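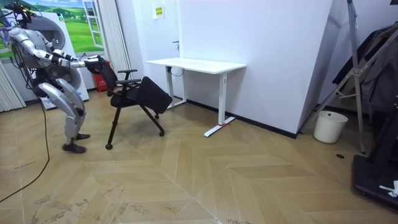

Chairs didn't belong in the wash room, my sister said, and she said it again when she rang from Marsden that evening. The black one had been there since May. It had come from the Kevetti office when they closed, 80 pounds with the arms, and it had never gone anywhere else.

I told her I liked it there. I could sit and look at the printed hills while the sheets went round. She said the hills were the worst thing in the flat. Our mother had chosen them – she used to say they were the fields outside Triltulmont, though she had only been there once, on a coach.

– And where will you sit now? my sister asked.

I said I supposed the chair could go by the desk, like other chairs. She was pleased with that. She asked if the castors marked the boards and I said a bit.

After she rang off I drew the white curtain and switched off the light. Number 21 had their radio on. I stood for a while listening to it through the wall, then went to find something to put under the castors.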